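Ticket 154: bit case lid won't stay shut (Ratari screwdriver set) 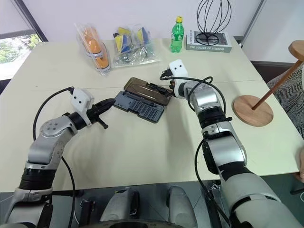
The case open on the cream table, clasp tab at the right end of the lid.

Status: open, low priority
Opened: Monday, November 19, 2018
Shares 2 | Comments 9

OK, logging this properly because I've now picked bits up off the floor three times and I'm tired of crawling. The case is the small Ratari one with the gray tray and the see-through brown lid. Great little set, I use it constantly, and up until a couple of weeks ago I had zero complaints. Now the lid pops open when I carry it. Sometimes it goes right as I pick it up, sometimes it waits until I'm halfway down the hall (always over the hard floor, never over the rug!).

What it does: I close the lid, push the tab, hear a click, and everything looks fine. Then if I tip the case on its long side, the lid springs up a little at the clasp end. The hinge end stays put. If I keep it perfectly flat it'll stay closed all day, but who carries a bit case flat.

What I've tried so far, in order:

Attempt one. Cleaned the clasp. There was a bunch of gray fuzz packed into the catch, so I got very excited and went after it with a toothpick and then a damp cotton swab. Let it dry overnight. Clicked better in the morning, popped open by lunch. So the fuzz was a problem but it wasn't THE problem.

Attempt two. Checked that nothing was sitting proud of the tray. I took every bit out, closed the lid on the empty case and tipped it. Stayed shut! Tipped it the other way, still shut. Shook it like a maraca, still shut. So something in there is pushing up on the lid, and it took me way too long to think of testing that.

Attempt three. Put the bits back one row at a time, closing and tipping after each row. This is boring but I recommend it. First rows were fine. I got all the way to the end and it was still holding, and then I laid the handle in its groove and pop. There's our guy.

So, the handle. It's not the original. The original went missing in January during the shelf project and I replaced it with one from a Mernen set I had lying around, same size bits, fits great in the hand – I like it more than the old one, if I'm being fair. But the fat part is a hair thicker than what the groove wants. You can't really see it from the side. I found it by laying a ruler across the tray and sliding it along until it bumped.

I also want to write down something that threw me off. I was sure it was the hinge. The lid has always flopped way back when it's open, and I figured it had been stretched out from me leaving it like that on the table all the time. I even looked up how to tighten that kind of hinge pin. Didn't need to, the hinge is fine, please don't mess with the hinge.

Attempt four. Turned the handle so the flat side faces up. Better! It lasted two days, then I put it away in a hurry with the round side up and had bits all over the laundry room. I'm calling that a partial fix.

Attempt five. Rubber band around the whole thing. Works, looks awful, and I lose the rubber band every single time.

Where I'm at now: handle lives in the drawer, bits live in the case, case stays shut. It's annoying having them in two places, so I'm leaving this open until I find a handle that fits.

Update, same evening: dug through the junk bin and found an old Ahn handle. Goes into the groove with room to spare, lid closes, survived the tip test and the shake test. It's short though, and it's hard on the wrist for anything longer than a battery cover. I did 19 screws on the back of the bookcase with it and my palm is complaining. Keeping it in the case for small stuff, Mernen one stays in the drawer for real jobs.

Still to do: sand a little off the thick part of the Mernen handle and try again (fine paper, go slow, check against the ruler). Also one of the short flat bits is still missing from the hallway spill. I've looked under the radiator and behind the shoe rack. If it shows up in the vacuum I'll add it here.

Comments 9 | Share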